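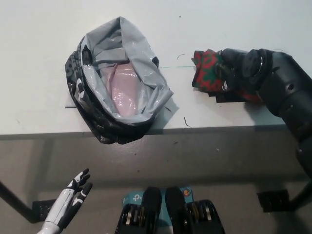 A reader of the earlier version of this page wrote that his right hand lets go of soft things after an hour of work, although it holds a bottle all day, and he asked if he must replace the finger motors. No, please do not start with the motors. In our cell at Stadville the same complaint came up two times, and both times the grip setup was the cause. I wrote the procedure again with more detail, so it can be followed without me.

The cell is simple: one humanoid, one white table, and the bagging job. The robot holds a piece of cloth with the right hand and an open bag stands ready on the table. Cloth is a difficult material for a hand. It gets thinner when you squeeze it, and the finger encoders read a closed hand when the fabric is still loose between the fingers.

What you need

The hand service key, a lint roller, a soft brush, isopropyl alcohol, and the Jendum console on a laptop. Keep one test cloth only for this work and do not wash it between tests.

Step 1. Park and make safe

Send the robot to the standing pose with both arms down. Press the stop button, wait until the console shows "drives off", and only then put your own hands near the fingers. The fingers can still move a little when the brake takes over.

Step 2. Clean the table and the hand

Thread is the enemy here. Small pieces come off the cloth and the bags, they stay on the white surface, and sooner or later one goes into a finger joint. Roll the whole tabletop, also the front edge. Then open each finger by hand and brush the joints from the palm to the tip. Wipe the finger pads with alcohol and let them dry for 2 minutes.

Step 3. Check the wrist

Hold the forearm with one hand and turn the wrist gently with the other. You should feel no click. If there is a click, tighten the joint cap first and do the rest later – a calibration made on a loose wrist is worth nothing.

Step 4. Set the zero and the closed position

Release the stop and open "Hand, right" in the console. With the hand open and empty, press "Set zero". Our hand gives 181 here. Close it empty at low speed and save the value as the hard limit. We have 1723.

Now put the test cloth between the fingers, bunched and not flat, and close again. Read the value when the motor current starts to rise. On our robot it is 1660, and this number goes in the field "Soft grip". Your numbers will be different, do not copy mine.

Step 5. Test above the table

Let the robot lift the cloth just a little above the surface and keep it there. Pull lightly on one corner. If the fabric slides, lower the closing speed before you raise the force. More force makes the fingers warm, and this was the real problem of the reader, I think.

Repeat the test after an hour of normal work. If the soft grip value has moved, go back to step 2 and look at the joints again with a lamp.

Left hand

Same procedure, but keep the values in a separate file. The Brandes pads on our left hand are newer and they close differently.

Last change of this page: 2023-06-04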